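Giltiveck Shared Workshop – Arm Build Group
Minutes of the meeting held 10/1/19, upstairs bench area

Present: six members, plus one who came for the laser cutter and stayed for the argument.
Apologies: two received. One was for the absence and one was for the state of the glue pot.

1. Minutes of the September meeting

Approved with one correction. Item 4 had the group "pleased with" the elbow joint. The member who built the elbow joint asked for this to stand. The rest of the group asked for "aware of." Changed to "aware of."

2. Matters arising

The missing hex keys were found in the drawer marked Hex Keys. No further action.

The noise complaint from the pottery people has been answered. They had described the shoulder motor as "a goose in a pipe," and the group accepts this. The motor has been remounted on rubber washers and is now more like a goose in another room. We will ask the pottery people if they can live with it.

The door code has been changed again. Ask at the bench.

3. Money

The parts fund stood at $932 before the Lo Presti order went in. The order was for two replacement servos, a bag of bearings and a power supply, and came to less than we feared. The exact figure will be reported when the invoice can be read, as it got folded into the lid of a coffee cup.

A member proposed a spending limit of $500 on any single part without a vote. Another member asked which single part anyone had in mind. There was a pause. The limit was agreed.

It was also agreed that "I already ordered it" does not count as a proposal.

4. Progress on the arm

Base and shoulder: finished, in the sense that they have been finished before. The base is bolted down properly this time. The clamps have been returned to the woodworking side with thanks, and with most of their pads.

Elbow: see item 1. There is play in the joint that shows up as a wobble at the far end. The builder believes a thicker shim will take care of it. The builder believed this in September too, but has now bought the shim.

Wrist: the wrist camera is in and running. The cable for it had been routed on the inside of the forearm, where it got pinched whenever the wrist turned past a certain point. It now runs outside in a loose loop with two ties. Ugly, but it has not dropped out since.

Gripper: most of the evening went on this, both at the bench and in discussion. The fingers as first printed were too short and too slippery, and would pick up a foam ball and nothing else on earth. The longer ones are on. There was a request that the next pair be printed in one go and not started at closing time by someone who then goes home.

Work at the bench went ahead with gloves on, as agreed last time after the incident with the belt. The gloves with the dots are the good ones. The plain ones are for moving lumber and should go back to the lumber rack. 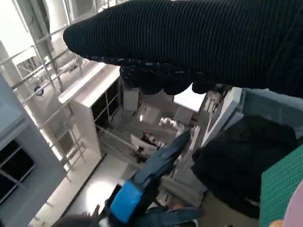
Wrist camera view: gloved hand over the gripper, cutting mat at right.

There was some discussion of the grip test. The present test is whatever is lying nearest, which makes it hard to compare one week with the next. It was agreed to use the same set of things every time: a foam ball, a small cardboard box, a marker pen and a folded cloth. The suggestion to include an egg was voted down, then brought back under item 7, then voted down.

A pick counts as good if the arm lifts the thing, holds it while someone says "holding" at a normal speed, and puts it down without help. Saying "holding" quickly was tried last month and has been ruled out.

5. Software

The jogging program now has a stop key that is the space bar and only the space bar. Earlier it was Q, which was also the key for "quick." Those present who had found this out were thanked.

The homing routine takes a long time because it goes looking for each limit switch slowly and politely. A member would like it faster. The member who wrote it would like people to stop leaning on the bench while it runs. Both points were noted, and the speed will go up a little once the elbow shim is in.

All position values in the settings file are to be kept on the scale of 0 to 1000. The second copy of the file, which used degrees, has been deleted. If anyone has a third copy, delete that one too and say nothing.

Backups are kept on the shared drive under Bresimness, the name of the arm. The proposal to rename the arm was put off for the third time. Those against say the name is on the box. Those in favor say that they can't spell it.

6. Bench and shared space

Several complaints were taken together.

a) Anything under the arm when it is powered up should be there on purpose. Coats, bags and lunch go on the hooks.

b) The green cutting mat belongs to the whole workshop. It is for knives. It is not to be soldered on, and the member who said it was "only a quick joint" has agreed to buy the next one.

c) Parts boxes are to be labeled with what is in them. "Misc" is not a label. "Misc 2" is worse.

d) Power off at the wall before reaching into the arm. The stop key is a fine thing but it lives in a laptop, and the laptop goes to sleep.

e) Keep tools back from the edge of the upstairs bench. A dropped screwdriver is a nuisance up here and a different kind of problem for whoever is down below.

7. Skonthorpe open day

The workshop at Skonthorpe has asked us to bring the arm to their open day. The group was flattered for a good minute before anyone asked how we would get it there.

The base weighs more than any one of us wants to lift, and the arm won't go through our own door with the shoulder on. It will have to travel in two parts and be put together at the other end. The member with the van is willing. The van's willingness is less certain.

There was a longer talk on what the arm should do when it gets there. Ideas put forward:

– Hand out stickers. Liked by all. Stickers are thin and flat, the two things the gripper is worst at.
– Stack blocks. Can be done, slowly, by a patient operator with no crowd watching.
– Wave. Already works. Felt by some to be a bit of a climbdown.
– Pick up an egg. See item 4.

Agreed to aim for blocks and fall back on waving. A practice run will be held with people standing close by and asking questions, which the operator will have to answer while driving. Volunteers to be the annoying crowd were easy to find.

A barrier will be needed. Rope and four posts can be borrowed from the ceramics sale if we are on good terms by then. See item 2.

8. Any other business

The label printer is out of tape. It was used to print a label saying that it is low on tape.

A member asked if the group might one day build something with wheels. The chair asked if the group might one day finish the arm. Both questions were left open.

The kettle upstairs has been descaled and should not be used until it has been rinsed. This was raised after tea had been served.

9. Actions

Elbow builder: fit the shim, measure the wobble before and after, write both numbers down somewhere that isn't the bench.
Gripper pair: print second set of fingers; put together the test kit from item 4 in one box, labeled.
Software: stop key notice on the laptop lid; check whether sleep can be turned off.
Parts: flatten and read the Lo Presti invoice.
Van: find out about the van.
Secretary: write to Skonthorpe saying yes, in words that leave some room. Write to pottery.

10. Next meeting

Same bench, same time, first Tuesday of next month. Bring your own mug and, if you have one of the workshop's, bring that as well.

The meeting closed when the downstairs lights went onto the timer. Two members stayed on to try the foam ball again.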